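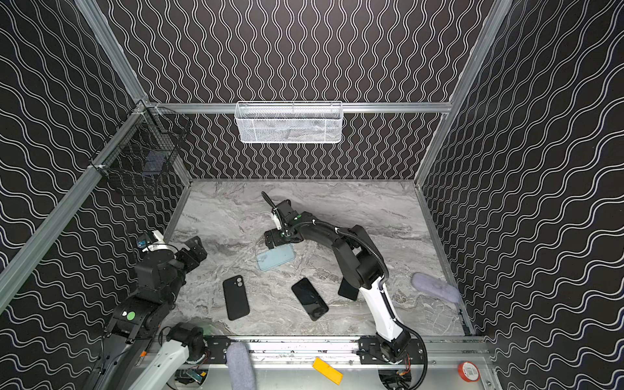

Figure 3. Black panels with thin white wavy lines, set within an aluminum profile structure. The lines run vertically on the back wall and flow horizontally on the side walls.

4.2 Line Direction and Judged Room Depth

The second part of the study asked whether the direction of a repeated line pattern changes how deep a small room is judged to be. Earlier work on wall coverings has mostly dealt with straight stripes. Decorators have long advised that vertical stripes make a ceiling seem higher and that horizontal stripes make a wall seem longer, but the evidence for either rule is mixed, and very little of it concerns wavy lines. Patterns of this second kind are now common in waiting rooms, hotel corridors and shop interiors, where they are often chosen from a small sample and seen at full size only after they have been hung.

Participants were recruited through the public library in Druscombe and through a notice in the Plorkudville community newsletter. After incomplete forms were removed, 531 responses remained. Each participant viewed 20 printed room views, one at a time, and marked the judged distance to the back wall on a plain scale. The views differed in line direction, line spacing and contrast. Furniture was left out of all of them, as the first part of the study had shown that a chair or table gives a strong cue to size and hides the smaller effect of the wall pattern.

Three arrangements were compared: the same direction on all walls, a vertical back wall with horizontal side walls (the mixed arrangement, as in Figure 3), and the reverse of this. Plain gray walls served as the control. The order of the views was changed from one participant to the next.

Rooms in the mixed arrangement were judged deeper than plain rooms of the same size. The effect was clearest when the lines on the side walls were widely spaced. We believe that horizontal lines on a side wall act much like floorboards or courses of brick — they draw together with distance and so strengthen the sense of perspective. Waves weaken this cue to some extent, but the results suggest that they do not remove it. The reverse arrangement gave no clear difference from the control.

Comfort ratings followed a different course. High contrast patterns were rated as tiring, whatever their direction, and 188 participants added a written comment to this effect. Several compared the patterns to moving water. Others said that they would accept such a wall in a shop but not in a bedroom. These comments agree with the survey of commercial interiors carried out for the Enia project, in which fine white lines on a dark ground drew more complaints than any other pattern group.

One limit of the method should be noted. A printed view is seen with both eyes at a fixed distance, and it cannot give the cues that a person gains by walking through a door. The full-size trials in the Ikeda building, reported in Section 5, were planned with this in mind.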